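Alstead After Dark: what's been going on at my table

Hello again, everybody, and a big hello to the people who signed up after the June open night! This is the bit of the newsletter where I get to ramble about my own campaign, so if you only came for the rules updates you can scroll on down and I won't be hurt (much).

When we left off, the party had just hauled themselves out of the salt caves under Alstead with one working lantern and a goat. They still have the goat. Its name is Lodhi, it has more hit points than the wizard, and I've given up trying to kill it off. I dropped a whole ceiling on it two sessions ago and it made the save. The dice love that goat.

The big news is Pulto. If you've read my earlier write-ups you'll remember him as the ferryman with the bad teeth who charged everybody double and wouldn't say why. I made him up on the spot because somebody asked who was rowing the boat, and I had nothing in my notes except "river, wide." Well, he's a major character now. Kyung-hwa Pyo, who plays our paladin, decided in the second session that Pulto was hiding something, and she kept at it so hard that I went home and wrote him something to hide.

So, spoilers if you're running Alstead yourself from my old handout. Pulto is 396 years old. He made a bargain with the river back when the town was four huts and a fish trap, and the deal was that he wouldn't die as long as he took a passenger across every night. Every single night, in any weather. He charges double because half of the fare goes over the side once he thinks you're asleep. He isn't greedy at all, he's terrified of falling behind on his payments, and he has been for so long that he's forgotten what he wanted the extra years for.

I wasn't sure how to let the players find this out. My first plan was a diary, and I had a page and a half of it written before I remembered that Pulto can't read. Then I thought about a ghost, but we've had three ghosts already and the cleric has gotten very smug about ghosts. In the end I had the river freeze. No crossing, no passenger, and Pulto out there at midnight with an axe, chopping at the ice and crying. I didn't say anything about a curse. I just described him and then sat back and ate pretzels while they argued.

They argued for 40 minutes! The rogue wanted to walk away and see what happened. The wizard wanted to study it. Kyung-hwa's paladin took off her armor, got in the boat, and had the others drag it over the ice with her sitting in it, on the theory that a passenger is a passenger. I hadn't planned for that at all. I rolled to see whether the river would accept it, out in the open where everyone could see, and it came up 98. I need a lower die or a crueler river.

So he lives, for one more night at least, and now he owes her. He's also started calling her "Captain," which she pretends to hate.

A few people wrote in asking for his stats. I don't have proper ones. I treat him as an old man with a strong back who can't be killed on the water, and on land he's as fragile as anybody's grandpa. If you want him to be scarier, let him borrow the current when he's angry. If you want him sadder, give him a granddaughter who thinks he's her great-great-uncle. I went sadder, naturally, and she's going to turn up next time with some questions about a ring.

I do most of my voices while dinner's on. (Pulto's voice is wrecking my throat. Don't give a character a rasp if you think he might last more than one scene.)
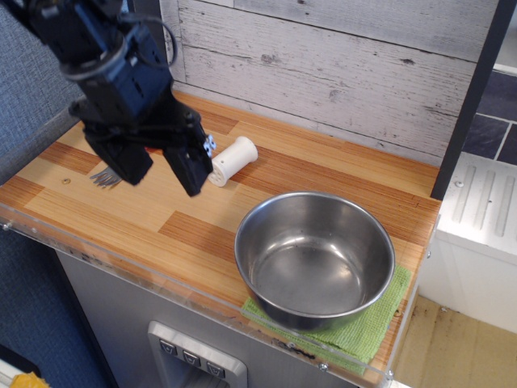

The countertop, with a fork and a white spool.

On to the map question, which comes up every time. Yes, the river is wider on the new map than on the old one. I redrew it after the ice scene because at the old scale they could have jumped across with a decent run. The new one puts the far bank 100 paces off at the landing and farther than that by the mill. If you've already got the old one on your table, leave it alone and say it's been a dry year.

I've also been asked if Alstead connects to Skatetville, the silly one-shot I ran at the open night with the roller derby ogres. It didn't, and then one of the new players asked where the ogres go in the winter, and I opened my mouth and said "upriver." So I guess it does. Somewhere past the mill there's a town of ogres on wheels, and sooner or later my very serious paladin is going to have to meet them. I'd like Pulto to be there for that. I think he'd be good at it, once he got the hang of the knee pads.

Next time: the granddaughter, the ring, and whatever is knocking on the bottom of the boat. If you've run any of this at your own table, please write and tell me how your ferryman turned out! I've heard from one group whose Pulto opened a bakery, and I want to know everything about it.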